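Konenik bench arm: a month of chores on and off the repair bench 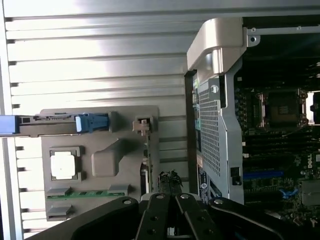
Why I wanted one at all

I fix up old office computers in my garage and sell them on, and in a busy stretch the boring part of that job eats my evenings. Opening cases, picking out bits of fluff and foam, putting screws where I'll find them again. I don't mind the clever part. I mind the picking. So when Nazareno Mazza from the shop down the road in Prelivdale told me he was done with his Konenik and would take 2,000 dollars for it, I said yes before asking my wife, which was a mistake of its own.

I've had it since January and I've used it nearly every evening, first on computers and then, because I couldn't help myself, around the house.

On the bench

I put an old Dell workstation in front of it with the side open and the processor socket empty, so I wasn't risking much. It'll go in among the parts and take hold of something small and dark if I line it up first, and I have to say the fingers are better than I expected. They're big though! Inside a case you're always working next to a connector or a latch or a row of memory slots, and those black fingers take up a lot of room. I found myself watching the socket the whole time like a parent at a swimming pool.

Blue latches are a different story. A person feels a latch give. The Konenik squeezes, pulls and waits, and if the part hasn't moved it pulls again, exactly the same way. I got it to open the one I wanted on the second evening, after I'd spent dinner time nudging the start point over by hairs. My own thumb does it while I'm talking on the phone.

Screws it can do if they're already loose and standing up. Cables, no. It doesn't understand that a cable bends, and I gave up on those pretty quickly.

In the house

Okay, so chores. I tried socks (it picks them up fine, it can't pair them), and I tried cups from the dish rack, which went well until it met a handle facing the wrong way. Wiping the counter was the nicest surprise. Clamp a sponge in there and it'll go back and forth happily all afternoon - it just won't notice the jam.

Nazareno swears by his newer one, a Ferraro, and says it folds towels. I went over on a Friday to see. It folded 2 towels while we drank a whole pot of coffee. They were good folds, I'll give him that.

Setup and noise

The software is called Workwood and it's fine once you're used to it. The manual is 434 pages and the part on teaching a grip is near the back, so start there. The arm hums when it's holding still, and our dog leaves the room.

Would I buy it again?

For the bench, yes, at the used price. I'd never pay full price for it. If you have the same small pick to do over and over, with the part in the same spot every time, it'll do it and you can get on with something else nearby. For the house, keep your money for a few more years. I still do the laundry and I'm still quicker at everything in the kitchen, and I'm not a quick person.

I'm trying narrower fingertips next, so if you've printed your own, please tell me what you used and whether they held up.

2 comments | Share this post

We use cookies to remember your settings and count visits. Accept | Manage choices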